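Chapter 5
Pattern and Repeat

Pick any wallpapered room and try to find the spot where the design starts over. It's harder than it sounds! Most papers are printed from a single block of artwork, used again and again, and a good designer hides the joins so well that your eye just keeps wandering (mine does, every time). The distance from one motif to the next identical one is called the repeat, and it's the first thing we'll learn to measure.
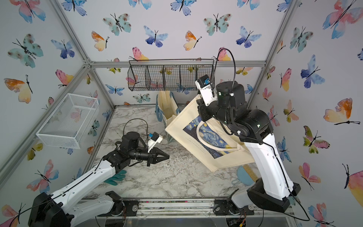 A short repeat feels busy and cheerful. A long one, say 43 inches, can pass for a mural until you spot the same leaf twice. Then there's the drop, where each new strip slides down by half a repeat, so matching shapes fall on a diagonal. Try it with tracing paper before you read on. You'll need 7 sheets for Exercise 5.1.

Painters play with repetition too, only by hand, so no two marks come out the same. Short strokes laid side by side can carry your eye across a sky faster than any outline.
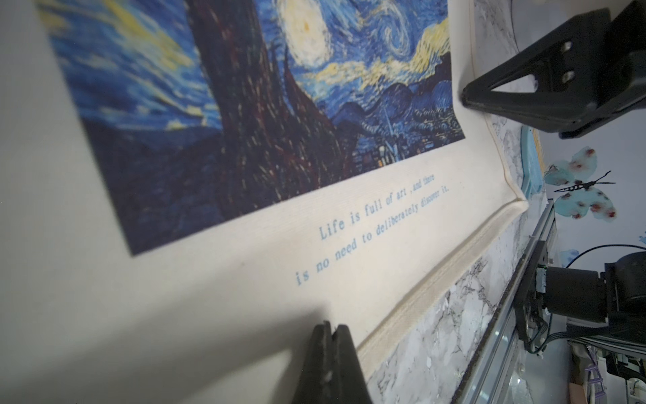
Hwa-young Yoo remembers it differently from her first year at the Trultstead print shop: she drew one curl 15 times, picked the wobbliest, and built her whole repeat from that. The even ones, she said, looked dead by the second row.

Keep her curl in mind as we turn to the grid.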